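Appliance Repair Club, winter meeting
Minutes

A very good turnout for the last meeting of the year, and thank you to everyone who brought cookies! The minutes from June were read and approved with one correction: the part discussed then was the drain pump on the Drurkia washer, model 1605, and the earlier draft had it down as the heater. 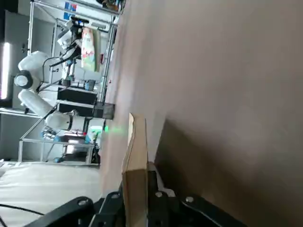

Doltstead, 2022-12-21

1. Washing machine drain pumps
The main topic of the evening, and what a good one. Two members had the same fault on their Drurkia machines: the drum stops full of water and the pump hums without turning. In both cases the impeller was jammed, one with a hair tie and one with a coin. Both pumps are running again after a cleaning and no parts were bought, which got a round of applause.

We went over the order of work again for newer members. Unplug the machine, shut off the water, put a shallow pan under the filter door and open the cap slowly. Turn the impeller by finger. It moves in small jerks (that's the magnet, so don't worry) but it should go all the way around.

2. Spare parts
Gallau will now ship door gaskets and drain hoses straight to the club, and the meeting agreed to spend up to $60 on a first order. Filter caps were suggested too, as the old ones get brittle. Agreed, if the money stretches.

3. Dryer belts
Great discussion on squeaks! Most of us go for the belt first, but the idler pulley deserves a look while the back is off. The Ren dryer came up as a nice one to work on, with plenty of room to get a hand in.

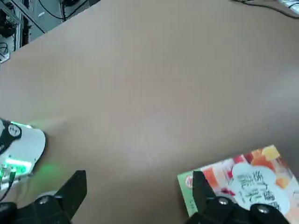 Question from the floor: How often should the drain filter be cleaned?
Reply: Every couple of months is fine for most homes, and more often if you have pets or wash a lot of towels.

4. Any other business
The multimeter lending list is open again. Please put it back with both leads and the case. Someone asked for an evening on dishwasher spray arms, and so many hands went up that it goes straight onto the program for the next meeting.

Action: place the Gallau order, copy the pump notes for the binder, book the room.

Meeting closed after the raffle.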